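Home Publications Working Papers Staff Contact
Search this site Enter keywords Go

4.2 Small accessories and their packaging

Households in the Allon survey kept more charging leads than devices to charge. Of the 266 homes that returned the inventory sheet, most stored leads and adapters apart from the box in which a telephone had been sold, and few respondents could say which lead belonged to which box. Dekker's earlier work on kitchen drawers reported the same separation.

Items of this kind are shown on a wooden surface with a strong grain (Figure 2).

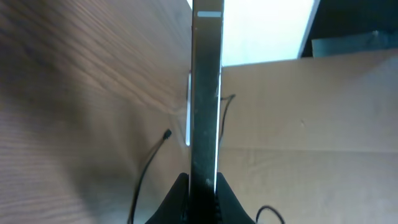
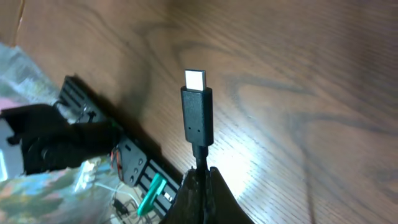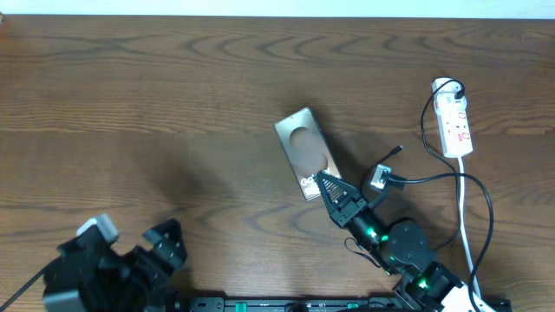
Figure 2. Items at the wooden table: a narrow, dark metallic object (first); a black USB-C cable with its plug upwards (second); a silver-grey box with the lettering "Galaxy", and a small grey USB adapter (third).

Boxes were treated as a separate class from the items they might once have held. A box marked with a product name was recorded under that name, whether or not a matching device was present in the home. Leads were recorded by connector type only, as length proved difficult for respondents to judge. Objects that could not be named with confidence were entered as "other, metal" or "other, plastic" and were left out of the totals in Section 5.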